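Zitthorpe Robotics Club: Sorting Project FAQ

What is the sorting project?
It is the main project of the club for students past the first term. Teams program a two-arm machine to pick household items off a table and put each one in the correct basket. The work feeds into the Murna Cup, the regional contest held in May.

Who can join?
Any student enrolled at Zitthorpe who has finished the safety session. No programming background is required for data work. Teams that write control code should have at least one member who is comfortable with Python.

How large is a team?
Three to five students. Larger groups are split. Students who sign up alone are placed in a team with open seats.

What hardware do we use?
The club runs one Tarumach bench unit with two arms and a camera at the head. It is shared by all teams. Bench time is booked in blocks through the sign-up sheet on the lab door, and a team may hold no more than two future blocks at once.

What is the task, exactly?
Items start on the table outside the baskets. The robot must place each item in the basket named on the task card. A run ends when the last item is released or when the time limit of 112 seconds is reached. Items that land on the table or hang over a rim score zero.

Why woven baskets and not plain bins?
The contest rules call for open baskets with a raised rim. Woven sides are also harder for the vision code than smooth ones, as the background shows through the gaps and breaks up the outline. Code tuned on solid bins tends to lose the edge when it is moved to the real set.
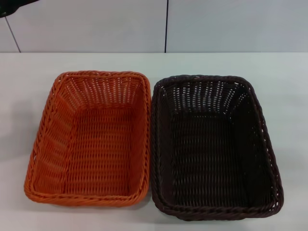 Color is the other difficulty. Dark weave gives the camera little to work with inside the basket, and exposure settings that suit a bright basket will hide most of the detail in a dark one. Teams should test both under the same room light and record the exposure value with each run.

Can we move the baskets between runs?
Yes, and you should. The contest does not fix their position to the inch. Shift or turn them slightly before each run, and swap left and right at least once per block. A model trained on one layout will usually fail on another.

How many recorded runs does a team need?
There is no set minimum. Last year's entry was trained on 2,218 runs, of which a good share came from the spring term. Short, clean runs are worth more than long ones with repeated corrections.

Which runs should be thrown out?
Discard a run if a person reaches into view, if a basket is bumped off its starting spot, or if the log shows dropped camera data. Do not discard a run only because the robot missed. Label it as a miss and keep it.

Where do files go?
Copy them to the Leite server before leaving the lab. The bench computer is wiped each night at 9. Use the folder name given to your team and do not rename files by hand.

How is the club round scored?
Each team gets 8 scored runs. The lowest is dropped and the rest are averaged. Ties are broken by total time.

Do we have to supply our own items?
No. The standard item set is in the cabinet under the bench. Teams may bring extra items for practice, provided they weigh less than the arm's load limit and have no sharp edges. Glass is not allowed.

What if the arm stops during a run?
Press the red stop button, wait for the status light to go off, and restart from the home position. Write the fault code in the bench log. If the same code comes up twice in one block, end the session and report it to the lab desk.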